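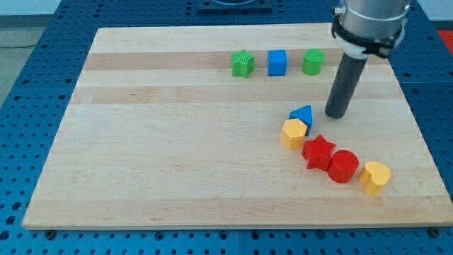

I'm Gladys Mohamedi, and I started Ondieki in my dining room with 29 borrowed toys and a sign-up sheet. We're a toy library, so you take things home, play with them to pieces (not literally, please!) and bring them back when the kids are ready for something new. My own two always went for the plain stuff first, things like a green star, a blue cube or a green cylinder that stands on its end, and those simple plastic shapes are still what I hand to a family on their first visit. After that it's puzzles, train track, dress-up, whatever they like.

These days we have more than 700 toys on the shelves and 63 member families, and I don't do it alone anymore. Bakari Mosoti runs the front desk and knows which puzzle is missing a piece before you open the box. Babita Goel washes, sorts and mends - she once glued the same giraffe four times in a month.

Membership is monthly and you can stop whenever you want. You can borrow up to five toys for three weeks, and if you need longer, just call us. Lost a piece? It happens in my house too, so tell us and we'll look for a spare. We're adding a baby corner in June, and Babita is already washing the rattles.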